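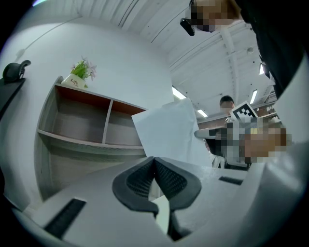 Small ship or big ship for a first cruise?

Forum: Coastal and River Cruising

tidewalker
My wife and I have never been on a cruise. We have 195 hours of leave saved between us and want to use some of it in August. We are looking at the Prirum, which takes 200 passengers and does the islands and small harbors, and a much larger ship that carries 4,000 and covers some of the same coast. The larger one is cheaper by a good margin. We like walking and old houses. We don't care about shows or casinos. Is the small ship worth the extra money, or would we be paying for the name?

marlo_b
Small ship, no question. We did the Prirum two summers ago. She gets into Werwood harbor at high water and you walk straight off onto the quay. The big ships anchor out and run tenders, and you can lose a good part of the morning waiting for your number to be called.

Gunwale
Depends on the weather. The Prirum is a small hull and she moves. I had one night off the point where I didn't sleep and neither did anyone else at my breakfast table. My sister was on a big ship the same week and didn't notice anything. If either of you gets seasick, think about that before you think about harbors.

marlo_b
We had flat water the whole way.

Gunwale
Then you were lucky. I've been three times and had one rough night each trip.

ErastoN
I worked on shore excursions along that coast for several seasons, so a few practical points.

The walks on the small ship are graded easy, moderate and long. The long one at Prisotari is the best of the trip. It goes up behind the village, past the chapel and along the ridge, and comes down by the boathouse. Take real boots. The path is stone and it is slick after rain.

The house at Werwood is closed one morning each week for cleaning. Ask which day your call falls on before you book, as the ship does not always move its schedule to fit.

On tenders, marlo_b is right about the big ships, but the Prirum also tenders at two stops. If you have trouble with steps, tell them in advance.

Erasto Nyamweya

tidewalker
Thank you, that is useful. Neither of us has been seasick on ferries, but those were short crossings. Is there a choice of cabin that helps?

ErastoN
Low and in the middle. On the Prirum that means the lower deck, which is also the cheapest. You get a porthole and no balcony. The forward cabins are noisy when the anchor goes down – usually at six in the morning.

pebble_dash
I'm going to disagree with most of this. We went on a small ship (not the Prirum) expecting peace and quiet and found there was nowhere to get away from people. One lounge, one dining room, and the same faces at every meal. On a big ship you can find an empty corner. We paid 1,000 more per person for the small one and I would not do it again.

marlo_b
That's the part we liked. By the third day we knew everyone.

pebble_dash
Right, and by the third day I knew everyone too.

Gunwale
Fair point from pebble_dash. The Prirum has a library on the upper deck and hardly anyone uses it before lunch. In the evening it fills up with people playing cards.

Halyard22
Has the original poster looked at Pereyra? They run a coach and ferry tour of the same islands. You sleep in hotels on land and take day boats. We did it last year and saw the house at Werwood and the gardens, and had a free afternoon at Prisotari. No rough nights, since you aren't at sea at night. The downside is packing your bag every second morning.

tidewalker
I had not heard of them. Do they include the ridge walk?

Halyard22
No, you would do that on your own in the free afternoon. We ran out of time and only got as far as the chapel.

ErastoN
You need four hours for the full loop at a steady pace. If the bus leaves at five, start by noon and carry your lunch.

tidewalker
Update. We have put a deposit on a lower deck cabin on the Prirum, in the middle. The office confirmed that the house is open on the day we call at Werwood. My wife has bought ginger tablets. Does anyone know if the ship lends walking poles, or should we bring ours?

marlo_b
They had a bin of them by the gangway when we went. The good ones go early.

Gunwale
Bring your own.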